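Saliba Word List, README

Version of 2025-12-09
Maintained by Rasa Eglītis. Corrections to the French column by Chantal Després.

What is in this package

Saliba is a small list of household words in four languages: English, French, Latvian and Italian. It was made for evening classes in Drornosstead, where the learners do not share one first language. The list is plain text, one word on each line, with tabs between the columns. The file is saved in UTF-8. Please do not open it in a spreadsheet program and save it again before you check the letters with marks (ā, ē, ģ, ņ), they are easily damaged.

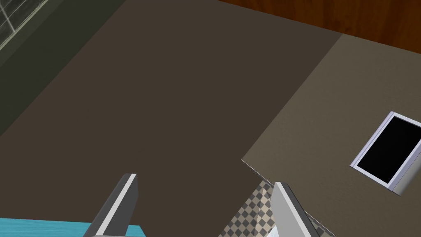 Files

words.txt: the main list
plurals.txt: irregular plurals only
notes.txt: remarks on use, in English
changes.txt: what was corrected and when

Columns of words.txt

1. id, a number which never changes, also when the word is moved
2. topic, one of: kitchen, furniture, clothing, cleaning, garden, repairs
3. en
4. fr, with the article
5. lv, nominative singular
6. it, with the article
7. level, from 1 to 3

The level is the opinion of the teachers. It does not follow any official scale. Level 1 has 100 words, level 2 has 60 and level 3 has 48. An empty field means that we did not find a good word. It does not mean that such a word does not exist.

How the words were chosen

We began with the old printed lists of the Pestetska course, and removed the words which learners did not meet in their daily life. Then each teacher could propose 30 words. A word was accepted when two teachers agreed on it. The topic "repairs" came last, after many learners asked how to talk with a landlord.
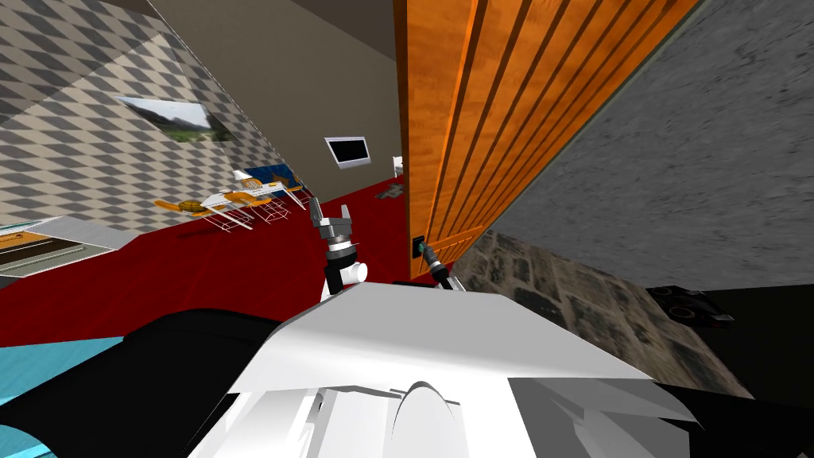

Known problems

The French article is missing before some words which begin with a vowel. It should be written l' and the gender should be given in notes.txt.

In Latvian some words are used mostly in the plural (durvis, bikses). For these the lv column gives the plural form, against the rule above. They are marked with an asterisk.

British and American words are mixed in the garden topic. We want to have only American words in the en column, and this will be corrected in February.

Use with Gradier

Gradier, the flash card program of our school, reads words.txt directly. Choose "tab" as separator and skip the first line. The asterisk will be shown on the card.

License

You may copy, print and change the list for teaching. Please keep the names of the maintainers. If you sell a book with the list inside, write to us first.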